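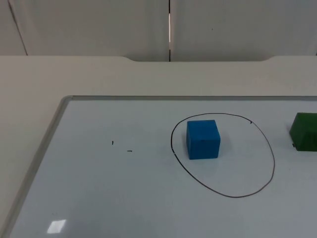
Cell Technician, Tabletop Manipulation (Full Time)
Winasach Institute, Automation Laboratory
Reports to: Miroslava Vrabec, Laboratory Manager

The Automation Laboratory invites applications for the position of Cell Technician. The person appointed will be responsible for the daily setup, care and repair of Cell 3, a two-arm tabletop station used for block placement trials. The position begins in February.

Duties

Before each session, the technician lays the whiteboard on the table, checks its position against the fixed camera, and inspects the target outline and the short reference marks drawn in black marker. In trials of the kind shown, a blue cube is set inside a hand-drawn oval and a green block is placed outside it. Broken or faded lines are to be redrawn before work begins, and stray marks removed.

The technician will also:
Home both arms and run the joint check at the start of the shift
Replace gripper pads and record the change in the cell log
Inspect cables and connectors every 14 days
Clean the board surface and report glare that affects the camera view
Diagnose routine faults and carry out repairs under the Horkach service procedure
Retire blocks that are chipped or worn beyond use

Faults involving the safety circuit are referred to Peter Hrubý, Senior Engineer. The technician does not reset the circuit alone.

Qualifications

Applicants must hold a technical certificate or an associate degree in a related field, or have 3 years of experience maintaining automated equipment. Skill with hand tools and a multimeter is required. Experience with camera calibration is an advantage — training will be given where it is lacking. Clear written English is essential, as the cell log is shared by both shifts.

Terms

The weekly salary is 1,165 dollars before tax. Day shift starts at 7:30 a.m. One position is available, with a probation period of 5 months.

How to Apply

Send a résumé, a cover letter and the names of two references to Noémie Robichaud, Personnel Office. Selected applicants will be asked to complete a practical exercise at the cell.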